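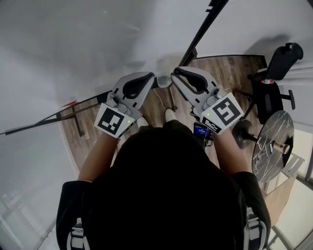

By Rosine Coste
Home & Carry
Search reviews Type a product or brand Go

Fleury 23 backpack, after a school term

I bought the Fleury 23 in May to replace a Stakdale pack whose zipper had given out. It cost $121. I teach at two schools and walk between them, so it gets worn most days with a laptop, a lunch box and a stack of papers inside.

The straps are the best part. They are wide, the padding has stayed firm, and the adjusters don't slip under load. My last bag needed tightening every few blocks. The chest strap is too short for a winter coat, though, and Fleury doesn't sell a longer one.

Inside there is one large compartment, a laptop sleeve and 6 small pockets. I use two of the pockets. The sleeve stops above the base of the bag, so the laptop doesn't hit the ground when you set it down. The bottle pocket is tight. A slim bottle fits, but my wide one has to go in the main compartment.

Rain is a weak point. After a 7-block walk in a steady shower the top edges of my papers were damp, and the water came in at the main zipper. A rain cover costs extra. My colleague Lionel Leblanc has the older Wurna pack, which kept his things dry on the same walk, but it weighs more and the back panel gets hot.

The fabric has one scuff near the base and the stitching is fine. I would buy it again at under a hundred dollars. At full price, try the Wurna on first if you live somewhere wet.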